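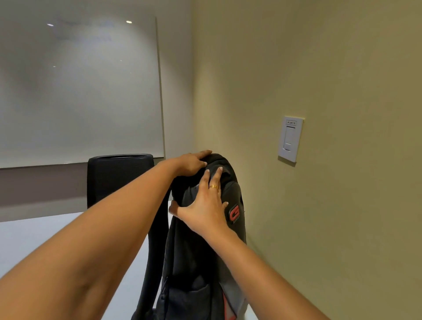

Last changed: May 2020

How to pack a school or work backpack so it stands up by itself

My backpack used to fall over every time I put it on a table. Then the bottle rolls out, the pens follow, and I am late. My colleague Benedicta Ofori showed me a better order for packing, and I have used it since I moved to Poltdale. It takes over 15 minutes the first time. After that it goes quickly.

Before you start

Take everything out, also the old receipts and the crumbs. Turn the bag upside down over a bin and shake it. Wipe the inside with a damp cloth and let it dry with all zippers open.

Clear a table. You can work on the floor too, but on a table you see at once if the bag is leaning. A smooth table is good for this, as a bag that is badly packed will slide on it.

Step 1. Put the flat and heavy things at the back

Laptop, big books and folders go against the side that touches your back. Stand them upright, with the heaviest one closest to the shoulder straps. If your bag has a laptop sleeve that hangs above the bottom, put a folded T-shirt under it.

Step 2. Fill the bottom

Choose soft and wide things: a sweater, a towel, a rain jacket. Fold them to the same width as the bag and push them into both corners. Empty corners are the usual reason a bag tips over.

Step 3. Put the middle things in

Lunch box, pencil case and charger come next. Lay the lunch box flat on the soft layer. Roll the charger cable and close it with a rubber band. I keep 2 pens outside the pencil case, for forms.

Step 4. Use the front pocket only for light things

Keys, tissues, a bus card, a small notebook. In a bag with a front pocket like mine, it is tempting to put the power bank there also, but then the whole bag bends forward. Put it in the middle part.

Step 5. Press and close

Stand the bag up on the table. Hold the top with one hand and put the other hand flat on the upper front panel. Press gently, so the things inside settle toward the back. Now close the main zipper slowly. Keep the straps outside, or they get caught in the teeth.

Step 6. Test it

Take your hands away. If the bag leans forward, move something heavy from the front to the back. If it leans to one side, look at the bottle — a full one weighs more than people think. Balance it with an umbrella on the other side.

Keeping it in order

Empty the front pocket every evening, and the whole bag every 3 weeks. When the bag is not in use, keep a sweater inside so the fabric holds its shape.

Written by Akua Asante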